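Rikport opens orders for Okoth wrist camera and gripper kit

Small-shop automation firm Rikport has put its Okoth kit on general sale, after a spring of loan units going out to repair shops, craft studios and a couple of schools. Price is $2,449. Orders opened at 9 a.m. and the first batch ships in May.

For that you get a two-finger gripper, the wrist camera, a mounting plate, cables and a year of the software. No arm. Buyers bring their own, and Rikport keeps a list of the ones it supports on its site. It's a short list so far.

The pitch is small stuff. Pins, beads, buttons, tins with lids. Most kits at this price are shown off with foam blocks and soda cans, and Rikport clearly wants to be seen doing something fiddlier.

"People kept sending us videos of their sewing drawers," said Tineke Hendriks, who runs product at the company. "Thats the job they wanted done. They didn't want a factory, they wanted the pins put away."

Hendriks said the camera was moved closer to the fingers twice during development. Early users complained they couldn't tell what was going on at the tips, and the second move meant a redesign of the plate – hence the slip from the original winter date.
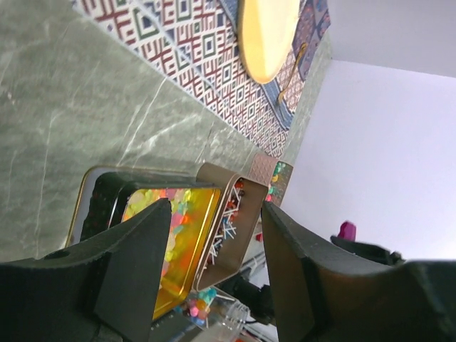
Wrist camera view of the Okoth fingers at a hinged tin, with sewing pins in the open lid.

Software is the part that will decide it for most people. Users guide the arm through a job by hand, the system saves what the camera sees along with the finger positions, and after enough repeats it has a go by itself. Rikport suggests 60 repeats for a simple pick and place. Anything with a lid or a hinge needs more, the company says, and it wont put a number on that yet.

Lighting matters too. The manual has a full page on shiny surfaces and tells users to record the same job at different times of day. Worth reading before you start, going by the comments from loan users.

One of those was Nouhaila Fawzy, who runs a alterations and beadwork shop in Kurkthorpe and had a unit for most of the spring. Her verdict is mixed but mostly friendly.

"Setup took me an evening. Teaching it took a lot longer," she said. "It's slow. I'm faster. But I don't want to be sorting beads at closing time, so slow is fine with me."

Her main gripe was the cables, which run down by the fingers and got in her way when she was guiding the arm by hand. Rikport says a set of clips is now in the box. Fawzy hasn't tried them.

Spare fingertips are $147 a pair, which seems steep. Software renewal after the first year is $329, and the kit keeps running jobs already taught if you let it lapse – you just can't teach new ones. Hendriks said that was a direct request from the loan group. Support is by email only for now, with phone hours promised later.

Competition is not far off. Ukstead has a similar gripper coming, also with a camera at the wrist, but has given no price and no date beyond "this year."

Okoth can be ordered from Rikport direct. Resellers to follow. Loan users get first pick of the May batch, and anyone ordering after it sells out goes on a waiting list, no deposit needed.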